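Skorneck 농구 슛 트래커 사용기: 대학 여자부 팀에서 한 시즌 써 본 기록

2025년 3월

우리 팀은 지난 시즌까지 슛 기록을 수기로 남겼다. 매니저가 코트 도면이 인쇄된 종이에 성공은 동그라미, 실패는 가위표를 치고, 훈련이 끝나면 스프레드시트에 옮겼다. 옮기는 과정에서 오차가 생겼고, 누가 적느냐에 따라 같은 위치의 슛이 페인트존 밖으로도 안으로도 들어갔다. 이 문제를 없애려고 들인 장비가 Skorneck이다. 림 뒤에 다는 센서 유닛 2대, 공에 넣는 칩, 벤치용 수신기, 태블릿 앱으로 구성된다. 비교 대상은 그 전에 한 달 동안 빌려 쓴 Cokau의 카메라 방식 제품이다.

먼저 사용 조건을 적는다. 등록 선수는 13명이다. 훈련장은 대학 체육관의 풀코트 한 면이고, 바닥은 단풍나무 마루, 백보드는 강화유리다. 천장 조명은 LED로 교체된 지 오래되지 않았다. 훈련장을 핸드볼부와 나눠 쓰기 때문에 고정 배선은 할 수 없고, 모든 장비는 훈련 전에 달고 끝나면 떼야 한다. 이하의 평가는 이 조건에서 나온 것이다. 전용 훈련장을 가진 팀이라면 설치 항목의 점수를 다르게 매길 것이다.

설치

센서 유닛은 백보드 하단 프레임에 클램프로 고정한다. 클램프의 조임 폭은 일반적인 백보드 프레임에는 맞지만, 하단에 두꺼운 보호 패드가 붙은 경우 패드를 일부 벗겨야 한다. 우리는 양쪽 모두 벨크로식 패드라서 문제가 없었다. 접착식 패드를 쓰는 체육관은 구매 전에 확인하는 편이 좋다.

전원을 넣으면 수신기가 유닛을 찾는 데 시간이 걸린다. 양쪽이 동시에 잡히는 날도 있고, 한쪽을 껐다 켜야 하는 날도 있다. 펌웨어를 올린 뒤로 빈도는 줄었으나 없어지지는 않았다. 캘리브레이션은 자유투 라인, 양쪽 코너, 정면 3점 라인에서 각각 공을 바닥에 놓고 앱의 버튼을 누르는 방식이다. 순서를 바꿔도 되고, 잘못 누른 지점만 다시 잡을 수도 있다. Cokau 제품은 한 지점이 틀리면 처음부터 다시 해야 했다.

수신기는 벤치 뒤 바닥에 두면 안 된다. 선수들이 앉으면 신호가 눈에 띄게 나빠진다. 우리는 기록석 위에 올려 두었고 그 뒤로는 끊김이 거의 없었다. 설명서에는 이 내용이 없다.

위치 정확도

가장 기대한 항목이다. 검증은 코치 Morenike Shehu가 설계했다. 바닥에 테이프로 28개 지점을 표시하고, 선수가 각 지점에서 정해진 횟수만큼 던진 뒤 앱에 기록된 위치와 대조했다. 중거리와 정면 3점에서는 기록이 표시 지점과 잘 맞았고, 코치진이 판단을 바꿀 만한 오차는 나오지 않았다.

코너는 다르다. 사이드라인에 붙어 던진 슛이 라인 밖으로 기록되는 일이 있었다. 앱은 라인 밖 슛을 자동으로 제외하므로, 해당 슛은 성공률 계산에서 통째로 빠진다. 설정에서 자동 제외를 끄면 기록은 남지만, 이번에는 훈련 중 장난으로 던진 슛까지 포함된다. 코너 슈터를 중심으로 공격을 짜는 팀이라면 매 훈련 뒤에 수동으로 확인해야 한다. 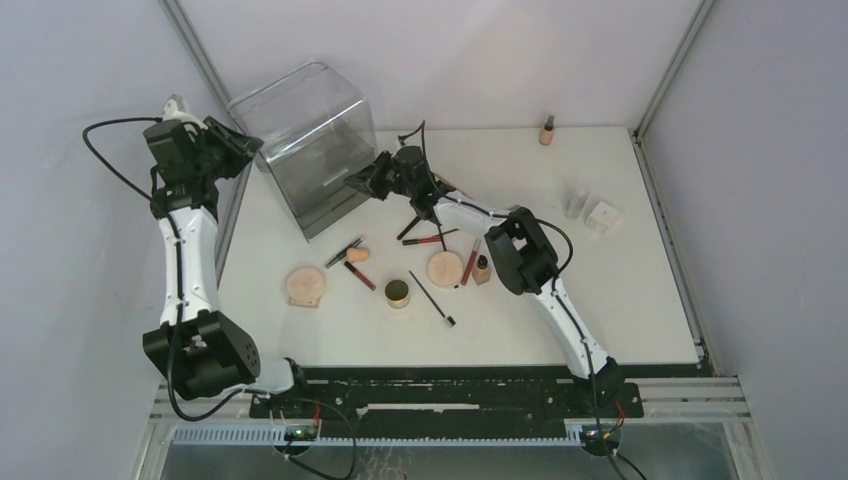 골밑 슛의 분류도 불안정하다. 레이업과 플로터를 구분하는 기준이 공의 최고 높이인데, 키가 큰 선수의 느린 레이업이 플로터로 잡힌다. 센터 Ladi Yusuf의 기록에는 본인이 던진 적 없다고 하는 플로터가 다수 들어 있었다. 앱에서 선수별로 기준 높이를 조정할 수 있으나 메뉴가 깊다. 설정, 선수 관리, 개별 프로필, 고급, 궤적 순으로 들어가야 하고, 저장 버튼을 누르지 않고 나오면 경고 없이 원래 값으로 돌아간다.

성공과 실패의 판정은 믿을 만하다. 림을 돌다가 나오는 공, 백보드 상단을 맞고 들어가는 공 모두 제대로 구분했다. 오판은 다른 공이 동시에 림 근처에 있을 때 집중되었다. 두 명이 같은 골대에서 연속으로 던지는 훈련에서는 공마다 칩이 있어야 하며, 칩이 없는 공이 하나라도 섞이면 그 구간의 기록은 버리는 것이 낫다.

공과 칩

칩은 전용 공에 내장되어 출고된다. 기존 공에 넣는 방법은 없다. 공의 가죽은 합성이고, 새 공일 때 표면이 미끄럽다는 의견이 선수들 사이에 많았다. 길이 든 뒤에는 불만이 줄었다. 무게 배분에 대한 불만은 없었다. 가드 Femi Balogun만은 시즌 내내 회전이 다르게 느껴진다고 했으나, 회전수 데이터에서 차이는 확인되지 않았다.

제조사가 밝힌 칩의 수명은 슛 2000회 단위의 점검 주기로 표시된다. 주기가 되면 앱에 알림이 뜨고, 점검 모드에서 공을 수신기 옆에 두면 상태를 보고한다. 점검 자체는 간단하지만 알림을 미룰 수 없다. 훈련 중간에 알림이 뜨면 그 공의 기록이 멈춘다. 점검 시점을 사용자가 정할 수 있게 해야 한다.

앱

화면 구성은 평이하다. 슛 차트, 구간별 성공률, 선수 비교, 시간대별 추이가 있다. 자주 쓰게 되는 것은 시간대별 추이다. 훈련 후반에 성공률이 떨어지는 지점이 선수마다 다르고, 이를 근거로 교체 구간을 짤 수 있었다. 선수 비교 화면은 막대의 축이 0에서 시작하지 않아 차이가 과장되어 보인다. 축을 고정하는 옵션은 없다.

내보내기는 CSV와 PDF를 지원한다. CSV의 열 이름은 영문 약어이고 설명 파일이 따로 없다. 좌표의 원점이 골대가 아니라 왼쪽 베이스라인 모서리라는 점도 직접 값을 찍어 보고 알았다. 분석 담당 Chukwuemeka Etim이 변환 스크립트를 만든 뒤로는 기존 경기 기록과 합쳐 쓰고 있다. PDF는 한글 이름이 깨진다. 선수명을 등번호로 등록하면 피할 수 있다.

태블릿이 네트워크에 연결되지 않아도 기록은 된다. 다만 연결이 복구된 뒤 동기화하면 세션이 둘로 나뉘는 경우가 있다. 병합 기능이 있어 손실은 없지만 병합 후에는 세션 제목이 사라진다.

배터리와 내구성

센서 유닛은 오전과 오후 훈련을 한 번 충전으로 버틴다. 수신기는 그보다 짧아서 오후 훈련 전에 보조 배터리를 물린다. 충전 단자는 USB-C이고 덮개가 고무다. 한쪽 유닛의 덮개는 시즌 중에 찢어졌다. 작동에는 영향이 없었다. 클램프 나사는 덩크나 강한 뱅크슛이 반복되면 조금씩 풀리므로 휴식 시간에 손으로 확인해야 한다. 유닛이 떨어진 일은 없다.

보관 가방은 별매이며 Sandhu의 제품을 권장한다고 안내되어 있다. 구입해 보니 공이 들어가지 않는다. 센서와 수신기만 넣을 수 있고, 내부 칸막이는 고정식이다. 일반 공구 가방으로도 충분하다.

고객 지원

국내 유통은 Utusari가 맡는다. 문의는 두 차례 했다. 첫 번째는 유닛 인식 문제였고, 펌웨어 파일과 설치 순서를 메일로 받았다. 두 번째는 코너 슛 제외 문제였는데, 담당자 Temitope Akpan의 답변은 구체적이었다. 라인 판정의 여유값이 모든 코트에 동일하게 적용되며 현재 버전에서는 사용자가 바꿀 수 없다는 내용이었다. 수정 일정은 받지 못했다.

Cokau 제품과의 비교

Cokau는 전용 공이 필요 없고 슛 동작 영상이 함께 남는다. 폼 교정이 목적이라면 이쪽이 맞다. 대신 수비수가 카메라를 가리면 슛이 누락되고, 5대5 훈련에서는 누락이 잦았다. Skorneck은 영상이 없지만 사람이 몰려 있어도 기록이 빠지지 않는다. 우리 팀은 개인 슛 훈련보다 팀 훈련의 기록이 필요했으므로 Skorneck을 택했다.

평가

설치: 보통. 매번 탈착하는 환경에서는 번거롭다.
위치 정확도: 중거리와 정면 3점 우수, 코너 미흡.
성공 판정: 우수.
앱: 기능은 충분하나 저장 방식과 축 표시에 결함이 있다.
내구성: 양호. 단자 덮개는 약하다.
지원: 양호.

다음 시즌에도 계속 사용한다. 전용 공은 추가로 주문했고, 코너 슛은 당분간 종이 기록을 병행한다.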